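Hullstead Workshop Notebook
January, entry begun 9:15

Subject: Shrinkage of cotton test cloth after repeated washing, second batch

The second batch of cloth from Drosto was received and logged this morning. All pieces were cut from the same bolt, with the grain marked in blue thread at one corner. Agathe Fleury prepared the squares and stitched the measuring points by hand, as the ink used on the first batch faded before the last reading could be taken.

Each square was washed 15 times with the plain soap powder and dried flat on the rack. The water was held at 58 degrees throughout. Readings were taken along the length and across the width after every third wash. The cloth was left to rest overnight before measuring.

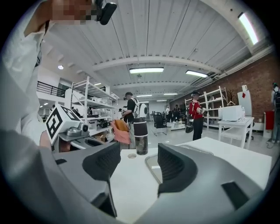

Shrinkage along the length was 3 percent at the final reading. Movement across the width was too small to record with the steel rule, and the finer rule is still on loan to Whitfield. The two squares cut nearest the selvage pulled slightly out of true — these have been set aside and should not be included in the average.

Rosalind Mahmoud has asked whether the sizing left in the cloth at the mill affects the early readings. The present records do not answer this. A further set will be soaked overnight in plain water before the first wash and compared with the untreated squares.

The Vuvonside order calls for 2000 napkins with a finished edge. Cutting sizes should not be released until the soaked set has been read. The pattern card in the drawer still shows the old allowance and is to be corrected in pencil only.

Remaining cloth is on the upper shelf, rolled, grain thread outward.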